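The drawer beside the stove

Most kitchens have a good answer for knives and a reasonable one for spoons. Chopsticks tend to end up in whichever drawer has room, where they roll to the back and separate from their partners.

Florante Padilla has been sorting out other people's kitchens for nine years, mostly in small flats in Colden, and he starts with the chopsticks in any home that uses them every day. They take up little space and the job is done before the kettle boils. He puts a cloth over the table, tips out the drawer and stands the sticks upright in whatever holder the household already owns.
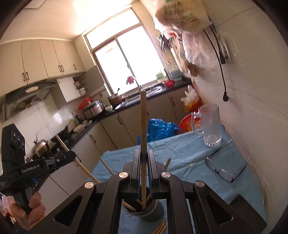
Upright storage suits wood. Air gets around the sticks after washing, and a cook can grab one for stirring without opening anything. Padilla stands them thick end up at the table and thin end up by the sink, though he says plenty of his clients do the reverse and come to no harm.

The holder matters more than people expect. Anything too light goes over when long cooking chopsticks lean to one side, and anything too wide lets them splay out and catch on sleeves. He likes a straight-sided cup 90 millimetres across, with some weight in the base. Drundalar makes a ceramic one with drainage holes for $495, which he has never recommended to anyone. An old mug does the job.

Pairing is the slow part. Wooden sets bought at different times rarely match in length or colour, and a household that cooks for a crowd at New Year can build up a large collection of near misses. The biggest lot he has dealt with was in a house at Ireck last October – 317 sticks, spread over two drawers and a biscuit tin. The family kept 200. 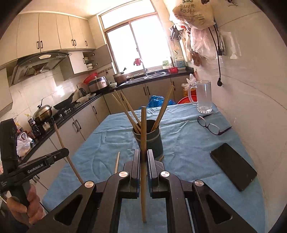 Padilla rolls each stick on a flat surface to check for warping, then runs a thumb along the tip. Rough or split ones go. Odd ones in good shape stay for beating eggs, testing oil or propping up a tomato seedling on the windowsill.

For washing, he sticks to hot water and a little detergent, with the tips rubbed together in the palm. He doesn't soak them overnight. Kárason, the shop in Colden where he buys most of his replacements, sells plain wooden ones in bundles of ten pairs, and he tells clients to get two bundles of the same kind so that any two sticks will match.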